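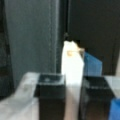
3.2 Who answered, and when

I mailed the survey to 229 households in Porkside and got most of them back by October, which beat my guess by a mile. The form asked how folks store bread at home (box, bag, fridge, freezer) and how fast it goes stale. I left out the 15 homes that buy no bread at all. Ragnheiður Juhl read the handwritten answers a second time, and we disagreed on 9 of them, mostly over what "the cold cupboard" meant.

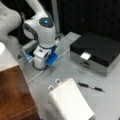 Figure 2. White arm on a blue mounting bracket, light gray tabletop.

Freezer people were the chattiest by far! Some 80 of them added notes in the margins, and I coded those separately (see Section 4), using the Hoketley categories with one extra for toast.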